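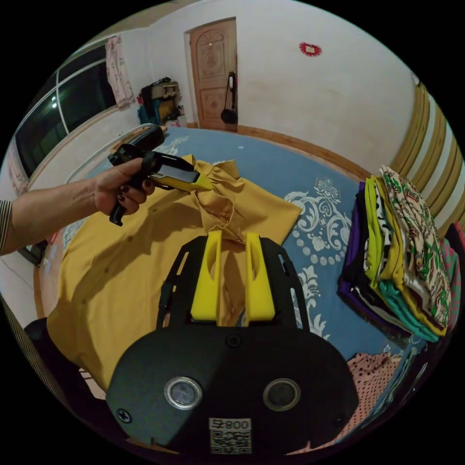
Rania El Fassi does not think the county did anything illegal with its vehicle money. She thinks it stopped writing things down, and she spent most of an hour explaining why she considers that a serious problem.

El Fassi led the review of fuel card spending in Brurstead County, released in December. It covers 30 months of purchases by the road department and the sheriff's office. The review found 76 transactions with no receipt, no odometer reading and no driver's name attached.

"A missing receipt is ordinary," she said. "You see a few in every office. When there are 76 and they run across two departments, somebody should have noticed at the monthly reconciliation. I looked for the monthly reconciliations. There were seven of them."

The county should have had 30. State rules call for one each month, signed by the department head.

The cards were issued under a contract with Birkance, a fuel vendor that also sends the county an electronic statement. El Fassi said the statements were complete and arrived on time. They went to an email address that belonged to a clerk who had retired.

"Anyone could have asked for them to be sent somewhere else," she said. "It's a one-page form."

Asked whether the money should be paid back, she was careful. The review does not demand repayment. It asks both departments to match each purchase to a vehicle log where one exists - the road department kept its logs on paper at the Shehata Road garage - and to report what is left over to the board of supervisors.

The sheriff's office has said it disagrees with part of the finding because some cars are used in undercover work. El Fassi said the review already took that into account.

"Those cars have their own cards," she said. "We left them out."

The supervisors are expected to take up the departments' written answers at their next regular meeting, at 7 p.m. in the courthouse annex.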